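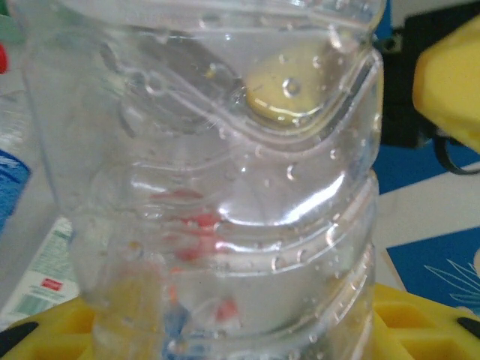
Storing Drinking Water in Reused Plastic Bottles

Home | Services | Household Guides | Water Supply | Contact

The Dosarcombe Water Office advises every household to keep a small reserve of drinking water for interruptions in supply. Clear plastic beverage bottles with ribbed walls are suitable for this purpose, provided they are sound and have been properly cleaned. Residents in the Lambrakis and Denach service areas should follow the same procedure.

1. Select the bottles

Use only bottles that previously held water or soft drinks. Do not use milk or juice containers. Discard any bottle that is cracked, has a damaged neck, or keeps an odor after washing. The cap must close firmly.

2. Wash the bottles

Remove the label if it is loose. Add a small amount of dish soap and warm water, close the cap, and shake well. Ribbed bottles need longer shaking, as residue may remain in the grooves. Rinse until no suds are left. Wash the cap separately, including the threads.

3. Sanitize

Mix one teaspoon of plain, unscented household bleach with one quart of water. Pour the mixture into the bottle, close it, and turn it so that all inner surfaces are covered. Wait 30 seconds, pour the mixture out, and rinse with clean water.

4. Fill and close

Fill each bottle from the cold tap. Small air bubbles often cling to the inside of the wall after filling and are harmless. Avoid touching the rim or the inside of the cap. Tighten the cap and wipe the outside dry.

5. Label and store

Write "drinking water" and the filling month on each bottle. Stand the bottles upright in a cool place, away from sunlight, fuel, paint, and pesticides. Do not place them directly beside a heater.

6. Inspect and replace

Replace the water every six months. Before drinking, hold the bottle up to the light. If the water is cloudy or has particles in it, use it for cleaning or discard it. A light fog on the plastic may be condensation; wipe the outside and look again.

Households without suitable bottles may request containers at the Famer depot, Counter 209, during opening hours. Printed copies of this guide are available at the same counter under form number 3791.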